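Chapter 9
Buying a Simulated Kitchen: the Clirkunton Package

Chapter 8 dealt with arms bought as hardware. The present chapter takes a product with no hardware in it. Clirkunton, sold by Heinonen, is a licensed set of simulated worktop tasks for two-armed robots, used to test a control program before it is run on a real machine.

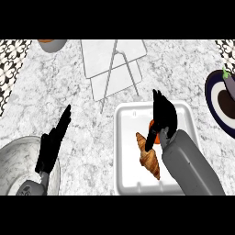
The licence is sold by the seat and renewed each August. The edition reviewed has 191 tasks and 3,863 stored runs, of which 655 are marked by the supplier as failed. Failed runs should be kept. A buyer who trains only on good runs has no means of checking how a program behaves after a poor grasp.

Soft foods need particular care. The package treats a pastry as a rigid body, so crushing is not modelled and grip force readings should not be carried over to real goods.

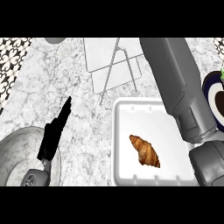

Meenakshi Shetty's trial at Truvbridge, used throughout this chapter, scored each run on the final position of the item alone. Jarmo Kuusisto later scored the same runs at Clendholm with arm clearance included, and the ranking of the programs changed. Section 9.1 sets out both scoring methods.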